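**Panberg opens mitten and hat repair counter, adds August drop-off hours**

Panberg, the knitwear mending and care shop on Dornero Street, will open a walk-in repair counter for small knitted goods in August. The counter will take hats, mittens, gloves, scarves and socks. Sweaters and blankets will still be handled by appointment.

The shop has mended knitwear for 11 years, mostly sweaters. Last winter it took in 382 small items, more than in any earlier season, and many customers waited over a month to get them back. The new counter is meant to shorten that wait by keeping small jobs in their own line.

"A hat with one dropped stitch was sitting behind a full cardigan rebuild," said Soon-im Chae, who owns the shop. "The hat takes ten minutes. It made no sense to keep doing it that way."

Customers can bring items to the counter between 10 a.m. and 4 p.m. on any day the shop is open. A mender will look over each piece, give a price and write a ticket. Simple repairs, such as closing a small hole or picking up a run, will often be finished while the customer waits. Larger jobs, including new thumbs, replaced cuffs and re-knit heels, will be ready within two weeks.

Prices start at $11 for a small hole. The most expensive repair on the counter list, a full re-knit of an adult sock foot, is $40. Yarn is included unless the customer asks for a fiber the shop does not keep in stock. Panberg stocks wool, cotton and several blends from the Nam mill, and can match most solid colors. Heathered yarns are harder to match, and menders will show the customer a sample before starting.

Jae-in Pyo will run the counter. Pyo joined Panberg four years ago after working in the alterations department of Skitico, a uniform supplier. Two part-time menders, Sun-ja Wang and Daithí Nic Giolla, will work alongside.

"Most of what we see is thumbs and fingertips," Wang said. "People throw out the pair when one thumb goes. The other mitten is usually fine."

Items should be clean and fully dry when they come in. The shop will turn away anything with signs of moths until it has been frozen at home for at least 72 hours – instructions are posted at the door and printed on the back of each ticket.

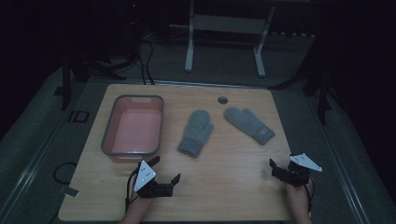 Panberg will also hold a free hand-washing class in the back room once a month, starting in August. Ah-rin Baek will teach it. The class covers water temperature, how much soap to use, pressing out water without wringing, and drying flat. Almost 40 people have asked for a class like this over the past year, according to the shop. No special equipment is needed at home: a plain plastic basin is big enough for a pair of knitted mittens, and a tabletop gives room to lay them out side by side and straighten the thumbs. Baek asks students to read any tag near the cuff first and to leave it attached, as menders use it to check the fiber. Each session lasts 90 minutes and seats 11.

The repair counter takes up 950 square feet that was formerly yarn storage. The entrance is on the side street and has no steps. Street parking is free after 3 p.m.

Class sign-up sheets and the full price list are available at the front desk. Customers who already have small items waiting under the old system do not need to do anything. Those pieces will be moved to the new line in the order they came in, and the original quotes will be honored.

**Press contact:** Soon-im Chae, Panberg, Dornero Street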